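The squeezers

You know who you are. A slow walk past the cabbages, a glance left and right, and then the thumb goes in.

Renata Urrutia can spot one from the far end of the bread aisle. She has run the produce department at Peixoto Market, on the hill side of Hanusent, for 18 years, and in that time she has watched people press, pinch, knock on, sniff and, once, listen to her fruit. She has no quarrel with the sniffers. The listener bought the melon.

"It's the thumb," she says, unpacking a crate of pears as if they might go off. "People use the thumb like they're ringing a doorbell. And then they wait, like somebody's going to answer."

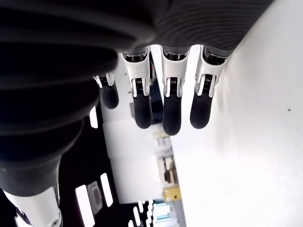 Four fingers, in a slightly staggered row.

I came to Hanusent in October as a guilty party. I have pressed my way through the produce sections of three states and could not tell you a single thing I learned from it. I press an avocado, frown, put it back and press the one beside it. After four or five of these I go home with the first one. My wife, who takes whatever is on top, eats exactly the same guacamole.

What I wanted from Urrutia was permission, or at least some technique. She gave me a stool and told me to keep my hands in my lap until lunch.

From the stool you begin to sort people. There are the cuppers, who lift a peach from below with the whole hand and feel its weight before they feel anything else. They are usually older and they are usually right. There are the tappers, who work mainly in watermelon and wear a thoughtful expression. There are the rollers, who turn every apple in search of a bruise and leave a few new ones behind for the next roller. And there are the squeezers proper, who outnumber the rest by a wide margin and include, that morning, a man who squeezed a potato.

"What was he hoping for?" I asked.

"I stopped asking that," Urrutia said.
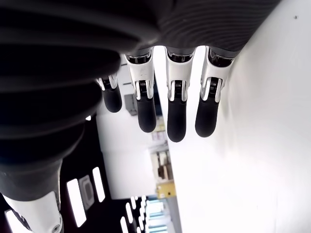 Second from left: a glossy white shell over a black rubber tip.

Most of us were taught to do this by someone who was taught by someone else, and the lesson has not improved along the way. My grandmother squeezed lemons, which makes some sense, and bread, which makes a little, and canned hams, which she said you could tell about. Her own mother kept a stall, and family legend has her rapping customers on the knuckles with a wooden spoon. That is one tradition handing down both sides of an argument.

Urrutia's rules are shorter than I expected. Avocados get the palm, never the fingertips. With pears, a light touch near the stem and nowhere else. Plums you can judge with your eyes, and if you can't, she would like you to ask. Berries are in a box, and the box is there for a reason. Bananas come in yellow.

Apples, she says, should be left alone altogether. A good apple is hard. A bad apple is also fairly hard for quite a while, and by the time it isn't, you can see as much from the parking lot.

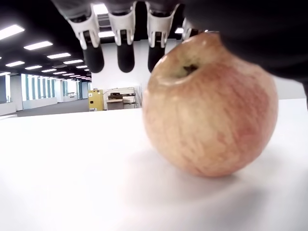
This has not stopped anyone. She tried a sign once, a polite one, and found that people leaned on the fruit to read it. She tried putting out a sample pear marked PRESS ME, on the theory that the urge might be satisfied by a single victim. It lasted 2 hours. The theory was sound, she thinks, but the pear wasn't up to it.

The real cost turns up after closing, in a green ledger she keeps under the scale. On the day I visited, 89 pieces of fruit came off the display too dented to sell at full price. They went into a bin by the door, marked down, where the same customers squeezed them again on the way out.

I asked whether the market had thought about wrapping everything in plastic. She looked at me as though I had pinched a fig.

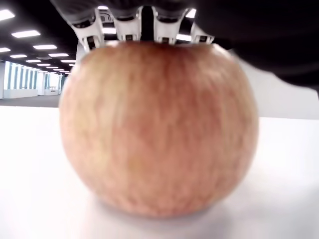 Pinkish red over peach and creamy yellow, with streaks running down from the top.

Near four o'clock I was let off the stool. I chose an avocado with my palm, as instructed, and two plums by eye. At the apples I stood with my arms folded and picked one by color, which felt like voting for a candidate because of his hair. Urrutia rang it all up and said nothing about the plums.

Then she reached past the register for a loaf going home with her, and gave it a squeeze.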